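Why Lids Matter: Heat, Steam and the Covered Pan

A pan of water on a burner loses heat in three ways. Some leaves through the sides as radiation and convection, some returns to the air beneath the pan, and a large share goes out the top as vapor. Of these, the last is the easiest to control and the one most home cooks manage by habit.

Evaporation is expensive. Turning a gram of water at the boiling point into steam takes more than five times the energy needed to bring that gram up from the freezing point. An uncovered pan therefore cools itself constantly, and the burner has to make up the difference. Below a boil the effect is smaller but still present, and it grows quickly as the surface gets hotter.

A cover changes this by holding moist air over the food. Vapor condenses on the underside of the lid, gives up its heat there, and drips back. The lid warms, the air space saturates, and net evaporation drops to whatever escapes at the rim.

Sirkka Keskinen spent 20 years testing cookware for the Finnish maker Mäkelä before moving to Stilex, where she now writes specifications for lids. Her view is that fit is overrated. "A lid that seals too well boils over," she says. "You want a small, steady leak. We design for one."

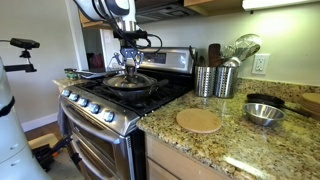 That leak is usually set by a vent hole or by the clearance between the lid flange and the pan wall. In the Stilex line the clearance is 2 millimeters on the larger sizes. Keskinen's group arrived at the figure by simmering a starch solution, which foams readily, and widening the gap until the foam collapsed before reaching the rim.

Material has less influence than shape. Glass conducts heat poorly compared with metal, so its outer face stays somewhat cooler, but it is also thick and takes longer to warm. Over a long braise the two perform almost alike. A domed lid sends condensate to the edge, where it runs down the wall of the pan. A flat lid with raised points underneath drops it across the whole surface — useful for a roast that sits above its liquid.

Emmett Kapoor, who teaches culinary science, has students cook rice at a low simmer with the lid on and then with it set ajar. The covered batch holds at a lower burner setting and finishes evenly. The other dries at the surface while the bottom is still wet.

There are times to leave the lid off. Browning requires a dry surface, and steam trapped over a skillet keeps the food near the boiling point of water, well below the range where crusts form. Sauces that need to thicken have to lose water, and a cover prevents it. For eggs, a short period under a lid sets the whites from above. Kapoor covers them for 50 seconds over low heat, then takes the pan off the burner.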